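About Ustero

Ustero collects and prepares training examples for robot manipulation. Customers send us a task and a target robot; we return episodes their learning system can train on.
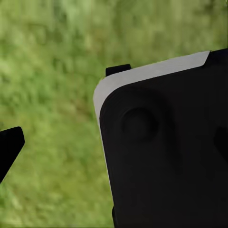
The company was started by Ilir Georgiev and Maeve Phelan, who had both worked on grasp planning and had both spent more time repairing other people's data than using it. Ilir runs collection. Maeve runs review and delivery.

How we work

Most of our episodes are recorded in simulation. An operator drives the arm through the task with a hand controller, and the simulator logs joint positions, gripper opening, commanded actions and wrist camera views on a single clock. Backgrounds, lighting and object placement are changed between episodes according to a plan agreed with the customer before recording starts. Indoor and outdoor backgrounds are both available.

Each episode is stored with its start state and random seed, so it can be replayed and rendered again if the camera settings change. Failed attempts are kept and labeled as failures – several customers train on them. Episodes with dropped frames or a clock fault are removed.

Review is done by a second person who did not record the episode. The reviewer marks the start and end of each stage, checks the written instruction against what the arm did, and either passes the episode or sends it back with a note. An operator records for no more than 30 minutes before a break of at least 5 minutes. Error rates rise in longer sessions.

Projects

Clakach is our set of single-arm pick and place tasks. The current release has 1,331 reviewed episodes across 42 tasks. Dolan covers two-arm handovers and is still being recorded; the action format was revised in February, and episodes from before that date are being converted. Batton is our internal tool for replay and labeling. It is supplied to customers on request, without support for modified versions.

Working with us

Send a task description, the robot model file and the action format you need. We record a small trial batch first and do not quote for a full set until you have trained on it.

Page last updated 26 June 2026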